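**Progress report, handset trial - 9/5/19**
Prepared by Smaranda Matei for Zesico

You asked whether the Pelitz phone is ready for a wider release. I don't think it is, and I would like to set down why before the sales deck from Biris gets passed around again.

We handed out 94 phones in April. Biris reports "near universal satisfaction" from that group. Their survey went to everyone and 16 people answered it, most of them on the Biris payroll. I would not spend money on that.

Battery life is better than the last model. The claim of two full days holds up only with the screen dimmed and location off, and I have yet to meet a user who runs a phone that way. With normal use our testers were charging every night, same as before.

The voice assistant still mishears names. Ocampo says a fix is coming in the next software update. They said so in the last two reports as well, and I have stopped putting it on the schedule.

**Money**

The second payment covered parts, carrier fees and the help line. The help line logged 1,007 calls, and more than 400 were about moving contacts over from an old phone. Pelitz calls this a training problem. I call it a bad setup screen, and I've asked for it to be redone before we pay for any more leaflets.

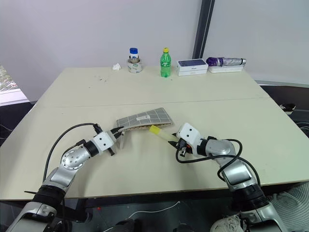 *2 min read*

**What happens next**

- New setup screen from Pelitz, tested on people who have never seen the phone.
- A survey written by us, with Biris staff left out.
- Ocampo to show the voice fix on a working handset. Slides won't do.

I'm not asking for the third payment yet. If the setup screen arrives and the call volume drops, I'll send a request with the call logs attached. If it doesn't, we should talk about keeping the trial at its present size - or ending it.

The carrier contract is up for renewal soon and I need your decision on the shorter term before I reply to them.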